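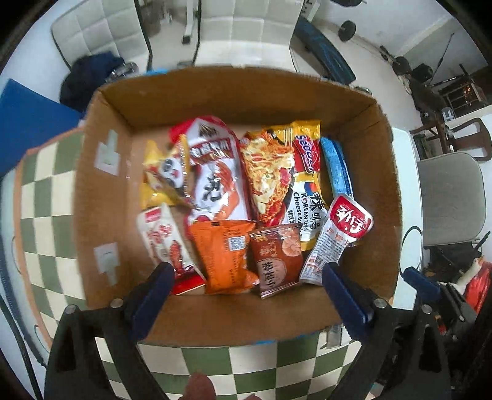

Snack and noodle packets in a cardboard box.

Island towns agree on shared plan for packaging waste

18/06/2018

The towns of Bollon and Prilatska have signed a three-year agreement to handle packaging waste together. The agreement was approved by both town councils in April and covers household collection, sorting and the shipping of sorted material to the mainland.

Both towns are on small islands with little room for landfill. Bollon's site is close to its permitted limit, and Prilatska closed its own site and now sends all of its waste out by barge. Until now each town has booked its own barge space and paid its own handling fees at the port. Under the new agreement they will share 12 sailings a year, with Bollon acting as the booking office for both.

A sorting shed will be set up at the old ferry yard in Prilatska. It will take cardboard, cans, glass and rigid plastic. Soft plastic wrappers and foil-lined bags will be accepted as a separate stream and baled for storage. There is no buyer for this material at present, and the councils have agreed to review the matter after the first year of operation.

The plan follows a trial in which 264 households in the two towns kept their packaging apart from other trash. Residents were given a printed guide and two bags, one for paper and cardboard and one for everything else on the list. Glass was taken to drop-off points. The most common problem reported by the collection crews was food left in containers. The guide has been rewritten with larger type and will be delivered to all 3,000 homes in the two towns before regular collection starts.

The neighboring island of Siriwardena took part in the talks as an observer. Its council has asked for the cost figures from the first six months before deciding whether to join. If it does, the number of sailings would have to be increased, and a second baler would be needed at the shed.

Shops and restaurants are not part of household collection. They may bring flattened cardboard to the shed free of charge on mornings when it is open. Other business waste will be charged by weight, and the price list can be picked up at either town hall.

The two towns will also exchange staff. Two employees from Bollon will work at the shed during the opening months, and one member of Prilatska's port office will move to Bollon to help with barge bookings. School visits to the shed can be arranged once the safety rail on the upper level is finished.

The work is supported by a grant from the Dulico program, which pays for joint environmental projects between island communities. The grant covers the baler, the scales and the printing of the guide. Wages and fuel are paid by the towns.

Questions about collection routes should be sent to the public works desk in your own town. The next joint meeting will be held in Bollon and is open to residents of both islands.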